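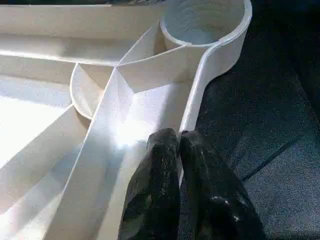
*A two-fingered gripper over a compartment tray at the Drunon open day. Photo: Stestulholm*

**Stestulholm opens its Drunon workshop to the public**

DRUNON, August 28, 2021 -- The Stestulholm technical centre today opened its robotics workshop in Drunon to visitors for the first time since the building was refitted in February. A total of 113 people registered for the open day, among them local employers, teachers and families from the surrounding villages.

The main demonstration concerned the handling of small household and office goods. Visitors watched a robot arm work at a divided plastic tray of the kind used to keep desk items and kitchen utensils in order. Trays of this type have tall, thin partitions and compartments of very different shapes, and they remain a difficult subject for automatic handling. Pale plastic under strong light is a particular concern for the centre's engineers, as the edges of the partitions can be hard to tell apart from the floor of the tray.

"A person reaches into a tray without thinking about it," said Hilde Wouters, director of Stestulholm. "For a machine, every wall is something to be found and avoided. We wanted the public to see that work as it is done on an ordinary day, including the slow parts."

Each demonstration lasted 20 minutes and was followed by questions. Groups were limited to nine visitors so that everyone could stand close to the safety line. Thijs Nijs, who leads the handling team, explained how the arm is guided by an operator during the first stage of a task and how those movements are recorded for later use.

The handling work forms part of Fuvell, a two-year programme carried out with the packaging company Hoekstra. Under the programme, Stestulholm is studying how one arm with a simple gripper can sort and place mixed items in containers that were designed for human hands. Hoekstra supplies the containers and provides the test area with goods from its own packing lines. The partners have so far completed trials with 48 different items.

"Our packing staff deal with a new product almost every week," said Kristof Coppens, operations manager at Hoekstra. "A system that needs a new tool for each one is of little use to us. That is why we asked for a plain gripper from the start."

Visitors were also able to see the electronics room and the training area, where apprentices answered questions about their courses. A short talk on safe working distances was given twice during the afternoon by Hendrik Hendriks, safety officer at the centre.

Cor Dijkstra, who teaches technology at a secondary school in Drunon, attended with a group of pupils. "They asked far more about the mistakes than about the successes," he said. "The staff were very open in their replies."

Stestulholm intends to hold a second open day once the next stage of Fuvell is under way. Schools and companies wishing to arrange a group visit before then may apply in writing to the visitor desk at the Drunon workshop. Admission is free of charge, and children must be accompanied by an adult.

**Note to editors**

Interviews with the handling team can be arranged through the Stestulholm press office. Filming in the workshop requires permission in advance.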